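Himley Early Years Centre
Water and Sensory Play Programme: Interim Report to the Gelton Fund
Submitted by Arash Najafi, Programme Lead
17/04/2021

Purpose of this report

This report covers the first half of the grant period. It sets out what has been bought and put in place, how the sessions have been delivered, what has changed from the original application, and what remains to be done before the final report in July. The expenditure summary was sent separately with the signed claim form and is referred to here only where it affects delivery.

Background

The Fund awarded the Centre £1,000 towards indoor water play for children aged two to four. Before the award, water play was offered outdoors only, from a single large trough in the yard. The trough was heavy to fill and awkward to empty, and in cold months it was not used at all. Parents who answered our survey last year asked for more sensory activities indoors, and staff in the Miah Room had asked for the same.

The application proposed shallow trays at table height, small floating and sinking toys, and aprons and floor mats. It also proposed short training for room staff on supervision near water.

Progress against agreed actions

Equipment. All items on the approved list have been received except the second set of floor mats. The trays were ordered from Sondach, our usual supplier, at the quoted price. Aprons were bought in two sizes. The first delivery included the wrong size for the younger group and was exchanged without charge. The outstanding mats are on back order and will be claimed in the second half of the period.

Room layout. Tables in the Miah Room are now placed together in pairs for water play, giving a wider surface and allowing the tray to be reached from more than one side. The paired tables stand close to the sink, which has shortened the distance over which water is carried. Staff report that setting out takes less time than it did with the trough. The book corner has been moved to the far wall to keep it dry.

Sessions. To date 33 sessions have been held. Groups are kept small, and an adult remains at the table from the moment a tray is filled until it has been emptied. Trays are filled to a low level only. Water is changed between groups and the toys are washed, rinsed and left to dry on a rack before being put away.

Training. All room staff have completed the supervision module. Two members of staff who joined after the first date attended a repeat session, which was delivered in house at no cost to the grant.

Use of the materials

The small sea creatures have been used more than any other toy in the set. Room staff plan activities around them, including scooping, pouring and moving a creature from one side of the tray to the other. The older children have begun to make up stories about where the creatures live, and these have been written down by staff and added to the children's learning records. The measuring jugs have been less popular than expected and will be offered with coloured cups next term.
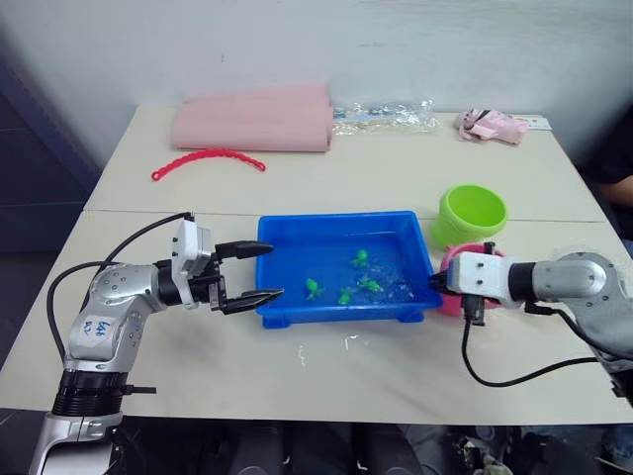
Shallow blue water tray with green toy creatures, on the paired tables.

Changes from the application

We applied for a folding stand for each tray. During the first weeks it became clear that the existing tables were a suitable height, and the stands were not ordered. With the agreement of the Fund's grants officer, the £200 set aside for them has been moved to replacement toys, towels and a lidded storage unit.

Issues and risks

Wet flooring remains the main risk. It is managed by mats, by drying the floor between groups and by keeping the route to the sink clear. There have been no reportable accidents during sessions. Storage is tight until the new unit arrives, and the trays are at present stacked on top of the cupboard in the staff corridor, where they can be reached by adults only.

Work remaining

The second set of mats is to be received and put down. The storage unit is to be fitted in the Miah Room once the wall has been checked. Parents will be invited to an open session early in the summer term, and a short questionnaire will be given out on that occasion. The results will be included in the final report, together with copies of all remaining invoices.

The Centre requests no change to the grant total or to the end date.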